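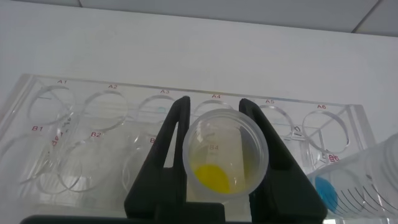 Cletus Villanueva maintained that a measurement without its unit is only a rumor, and he repeated this to every new class at Bundton until the students could say it together with him. The present chapter begins from the same opinion, although we will state it in a softer way.

Chapter 2
Volume and How We Read It

In the village of Bradaddale the milk was for many years sold by the "measure." Each farm had its own vessel, and the vessels did not agree. When the dairy at Haslam started to buy from all the farms, it had to decide what one measure was. The inspector filled the vessel of the largest farm with water, weighed the water, and found 88 grams more than the vessel of the neighbor could hold. The farmers were not dishonest. They had simply never compared.

Volume is the amount of space that a substance takes up. In the laboratory we give it mostly in milliliters (mL) or liters (L). One liter is 1,000 mL, so a tank which holds 3 liters holds 3,000 mL. A student who writes only "3,000" in the notebook has written nothing that another person can use.

In this chapter you will learn to read the curved surface of a liquid, which is called the meniscus. For water in a glass cylinder, the eye must be at the same height as the liquid, and the reading is taken at the lowest point of the curve. If the eye is too high, the reading will be too large. You will also learn how many digits you are allowed to write down. A reading of 173 mL and a reading of 173.0 mL do not say the same thing, and Section 2.4 explains the difference.

Before you continue, please review the table of units in Chapter 1.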